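March 27, 2021
Hou bench, bottle pickup, both hands

Good day. Best one since we moved the rig over from Pultthorpe, and I want to get it down while I still remember what my wrists were doing.

Task as it stands: a bottle lying on its side on the small white table, pick it up with both grippers, stand it on its base, let go, back off. No arm in the loop while we teach. We hold the grippers ourselves, do the thing, and the marker cubes give us the hand poses. Then Jornau turns the poses into something the arms can follow, and Majdi replays it on Monday.

First batch was 50 takes, me on all of them. I started out fast because it felt natural, and the poses were a mess every time I rolled my right wrist inward. The marker turns its face away from the head camera and the track jumps. Slowing down helped a bit. What really fixed it was starting with my elbows lower and bringing both grippers in from the near side, tips angled toward each other, so at least one face of each cube stays in view the whole way. I love this! It's such a small change in posture and the tracks went from spiky to smooth, like somebody had ironed them.

Start pose, as I'd like everyone to do it from now on: forearms out, grippers short of the table, bottle at the far edge, cap to the right. Hold still for a slow breath before moving. Jornau uses that still bit to line up left and right.
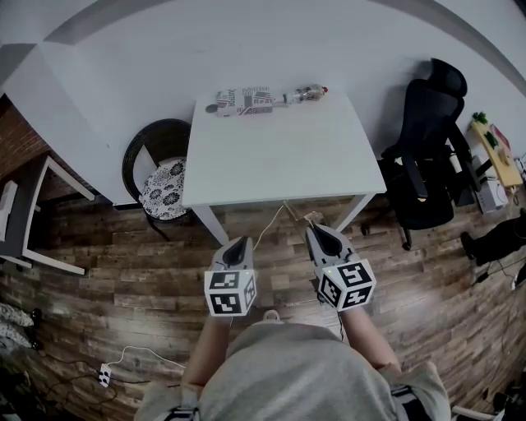
Esperanza thinks the breath should go. Her point is that if every take opens with a pause, the policy learns to pause, and then we'll be standing there in May watching two arms do nothing and wondering if they've crashed. She'd trim the still part before training and keep it only for alignment.

Fair, and easy to do. I've put a trim flag in the Jornau config (default on). Esperanza, please check that I cut from the right end, I did it between takes and with one eye on the battery.

Second batch went to Melur, and the difference in style is wonderful to watch. I grab near the neck and near the base and lift level. Melur pins the base end, tips the bottle up with the other hand and walks it upright. Both are good! But they're different enough that I don't want them shuffled together without a label, so there's a new column in the log for "level" or "tip". Please fill it in, even when you're sure you'll remember.

Count so far is 200 takes between the two of us, of which 182 are clean enough to keep. The rest are mostly lost tracks from before the elbow business, plus some where the bottle rolled and I chased it. I'm tempted to save the chases. A recovery is worth teaching too, and we have hardly any. Parking them in a separate folder, not deleting.

Things about the grippers themselves:

Ribbed pads are a big improvement over the smooth ones. The bottle used to spin in the tips as soon as I lifted one end. With the ridges I can squeeze much less, and the width signal ends up with some actual shape to it instead of slamming closed.

The view from the gripper camera is better than I'd hoped. I had worried that the pads would hide the last few inches of the approach, but the tabletop stays in sight well past the point where I'd stopped trusting it. Wide lens for the win. The downside is that it sees everything else in the room as well, chairs and ceiling lights included, so we should vary what's around the table before the next batch or the policy will get very attached to our furniture.

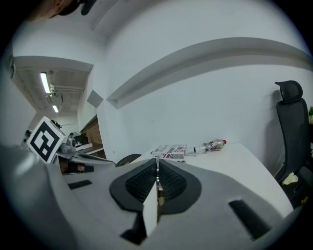 Gripper camera, looking out over the pads to the table.

Trigger feel: the return spring on the left one is still stiffer than the right. My thumb noticed after 4 takes in a row. Mylene has softer springs on order from Nusent and will swap them when they come. Until then, shake your hand out between runs.

Asked Rasha about replay speed. Her suggestion is to run the first replays at half speed with no bottle at all, only watch whether the two tips meet where they should, and then bring the bottle in. Yes to that.

Next:
Re-run calibration on both cubes before anybody records again.
More "tip" takes, from someone other than Melur.
Bottle with the cap to the left. We have none of those.
Try two tables at different heights.
Left-handed volunteer? Majdi, you said your brother.

Grippers are on charge, raw files are copied to the Hou drive, log is up to date through the last take.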